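The workshop at Dravia opens to the public once a year, in March, and by mid-morning the car park behind the building was full. Hakim Osman, who runs the demonstrations, had been there since 6 am moving tables.

"You want the big arm away from the door," he said. "People come in, see it moving and stop. Then the people behind them can't get in."

Osman trained as a fitter and spent most of his working life keeping conveyors running at Macaraeg, a packaging plant that has since closed. He came to Dravia to look after its machines. These days most of his week goes into teaching them small jobs: putting things in cups, moving a pen holder from one side of a desk to the other, closing drawers.

The open day had three stations. The first was a fixed arm sorting bottle caps by colour, which Osman described as the crowd-pleaser. The second let visitors drive a wheeled base through a course of traffic cones. The third was a plain table at the back, where people could pick up a hand-held gripper and do a task themselves. It drew the longest line of the day, to the surprise of some of his colleagues.

"I wasn't surprised," Osman said. "Everybody wants to hold something. You can watch the cap sorter for a minute or 2 and you've got the idea. Give someone a pair of fingers they have to squeeze and they'll stay for half an hour."

The hand-held tool has two fingers and a camera. A person does the job with it, the camera records what the fingers do, and the recordings are used later to train an arm that carries the same sort of fingers. Osman likes the arrangement for a practical reason. His team can collect recordings in a kitchen or an office without carting an arm there and bolting it to something.

"An arm needs a stand, power, a fence and a risk assessment," he said. "The hand-held one goes in a backpack."

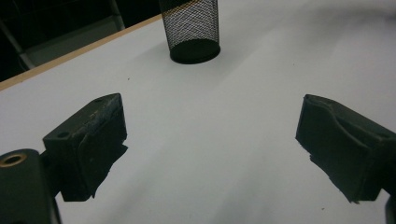 He asks people to approach slowly and keep the fingers open until the last moment. Adults tend to rush it. They treat the tool like barbecue tongs, he said, and snatch. Children are often better, because they watch the fingertips the whole way in.

"I had one kid, maybe seven years old, who did it so neatly I asked her to show her dad. He'd knocked the thing over twice by then."

Mesh is a good test, in his view. It's light, so it slides if one finger touches before the other, and it's round, so it will turn in the grip if you take it off centre. A camera can also see partly through it, and that makes it hard for the software to judge where the side begins. A solid mug is easier on every count.

The rubber on the fingers takes the punishment. Osman orders pads in bulk from a supplier called Vudent and still runs short. They drag on tabletops, catch on edges and start to tear along the bottom. He doesn't replace them at the first sign of wear.

"A bit ragged is fine, as long as the gripping face is good," he said. "If I changed them every time they looked rough I'd be doing nothing else. And a robot out in the world is going to have worn fingers too. It should learn with worn fingers."

By closing time the station had collected 137 recordings. Visitors were asked to sign a form before they took a turn, and the recordings of anyone who didn't want theirs kept were deleted that afternoon. Osman expected to throw out a good number of the rest once he had gone through them. Some would be too shaky, he said, and some would be of people talking to their friends with the gripper pointed at the floor.

He was less keen to talk about when any of this would be useful at home. A man in the line had asked him whether he could buy a robot to unload his dishwasher, and Osman told him to keep unloading it himself.

"I don't like promising things. We've got an arm here that will pick up a cup 50 times in a row on a good day. Then someone opens the blinds, the light changes across the table, and it misses by the width of your thumb. We're getting better at that. We're not finished."

Light is one of the things he tries to vary on purpose. For most of the year the team works under the same ceiling fixtures — bright, even and nothing like a living room. He has started switching some of them off.

The open day is paid for by Trustine, a local equipment leasing company, and Dravia has already been told the money will be there again next year. Osman would like a second hand-held station and a lower table for the younger visitors. He would also like someone else to look after the cones, which were run over so often that one of them no longer stands up.

At half past four he was still wiping down tables. A couple who had arrived late asked if they could have a go with the gripper, and he handed it over and went to find them a form.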